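From: Unnur Thoroddsen
To: laundry-sorting list
Date: Friday, December 31, 2021
Subject: Re: Small items: one pile or several?

Skarphéðinn Kárason wrote:

> The Mestura guide says to split small garments by
> color before folding. I tried it with 28 pieces and
> ended up with seven piles and no table left. Does
> anyone on the list sort by color at this stage? Also,
> what do you do with straps? Mine knot every time.

I dropped the color split in March. Color matters before the wash. After it, the only property that affects folding is shape, and for small items I use two classes: flat pieces, and pieces with a cup or with straps.

The method, as it stands now:

Put everything in one shallow tray. A deep basket hides the small pieces and you end up digging, and digging is what knots the straps. Mine came from Florard and has a low lip.

Take strapped pieces off the top first, one at a time. Lift by the body, never by the strap. If a strap runs under something else, move the other piece.

Set each one down beside the tray before reaching for the next. Fold flat pieces last -- thirds, then half.
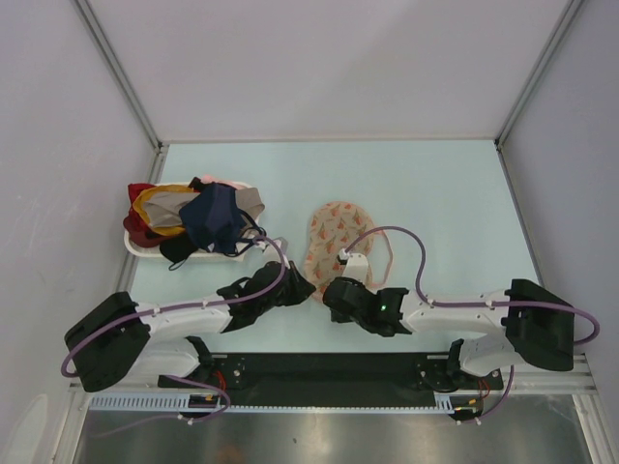 Unnur Thoroddsen

Mixed colors in one tray: red, mustard, beige-gray, navy, black. The navy piece on top has thin dark straps over the front edge, so by the rule above it goes early. The pale pink one with the small print is already to the right of the tray, strap to the side.

On your table problem: two classes need two landing areas, and the second can be small. With batches of 13 I have not run out of space. At 28 I would do two rounds.

I have not tried the Hyvönen dividers. If you have the inside dimensions, please post them -- the catalog gives only the outer ones.

Unnur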